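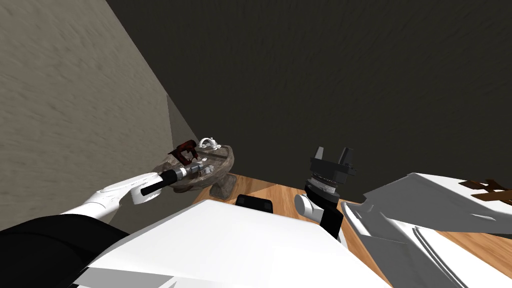

January 23, 2020

Spent most of the day on the Harov library import, and I have to say it went better than I feared (I'd been putting it off since before the holidays!). The first batch was 208 folders of FLAC and old MP3 rips, and the scanner got through them in 10 minutes with the art lookup turned off. With lookup on it's painfully slow, so I think we leave it off by default and let people run it overnight.

The tag trouble is mostly the classical stuff. Rutard writes the composer into the artist field and Seixas puts it in a comment, and when the two meet in one album you get the same symphony listed twice, once under each. I wrote a little rule to favour whichever field has a comma in it, which is a bit cheeky but sorted out almost 100 of the doubles. Eight albums still come out wrong, all of them box sets with the disc number stuck in the title.

Accented characters are fine now, by the way. It was the old Gitis export doing it, and saving as UTF-8 first cleared it right up.

Still to do: disc numbers, the empty genre colour labels in the sidebar, and playlists with relative paths (they break if you move the drive, same as last time). I'd love to have the box sets behaving by February. Backup of the catalogue is on the second drive, so please don't rescan it until I've copied the ratings over.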